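Why Do Magnets Stick?
by Loretta Montoya for the Quintanilla Kids Science Page

OK so. Magnets. You probably have one on your fridge right now. Go look. Pull it off, let it go close to the door, feel that tug? Nothing is touching it yet and it still gets pulled. Weird, right?

First thing, a magnet does not stick to everything. Try it. Paper clip - yes, if it's steel. Wooden spoon - no. Plastic cup - no. Penny? Most American pennies, nope. Soda can? Also nope! A soda can is metal, but it's aluminum, and a magnet mostly wants iron, nickel or cobalt. Steel has lots of iron in it. So steel works (most of the time, some kinds of steel don't, like a few kitchen sinks).

Now the inside part. Everything is made of atoms. Teeny tiny. In iron, each atom acts like a really small magnet all by itself. In a plain nail those little magnets are in groups, and the groups point every which way. Up, down, sideways. They cancel out. Like a whole class shouting different words at the same time, you can't hear any of them.

Bring a strong magnet close and the groups start to line up. Same word, same time. LOUD. Now the nail is a magnet too, at least for a little while. Pick up a paper clip with it and see.
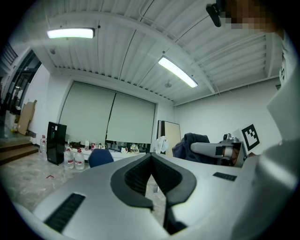 Every magnet has two ends, called poles. North and south. North and south pull together. North and north push apart, and you can feel it, kind of a slippery push like there's an invisible pillow in there. Cut a magnet in half and you do not get one north piece and one south piece. You get two smaller magnets, each with both. Cut again, same thing. My neice Delphine did not beleive me on this one and we broke a perfectly good craft magnet over it.

The Earth is a magnet too! A huge one. Way down deep there's hot liquid metal moving around, mostly iron, and that makes the magnetic field. A compass needle is just a little magnet that can spin, so it lines up with the Earth. Hikers use it. Some birds seem to feel the field too, and scientists are still working out how.

Can a magnet stop working? Yep. Drop it a lot, or hit it with a hammer, or get it really hot. Heat makes the atoms jiggle, and then the lined-up groups get messy again. Iron loses its strong magnetism above 1,400 degrees Fahrenheit. Do not try that one at home. Not even with a grown-up.

Make your own:
Get a steel needle and a fridge magnet. Ask an adult for the needle. Rub the magnet along the needle, always the same direction, 30 times or so. Lift it up between rubs. Then lay the needle on a bit of cork in a bowl of water and wait. It should turn slowly and stop. Bump it gently, it'll turn back.

Safety stuff, quick: never put magnets in your mouth. Ever. Swallowed magnets can hurt you badly inside, so tell an adult right away if it happens. And keep strong ones away from anybody with a pacemaker.

Next time: Necati Güneş on why ice floats.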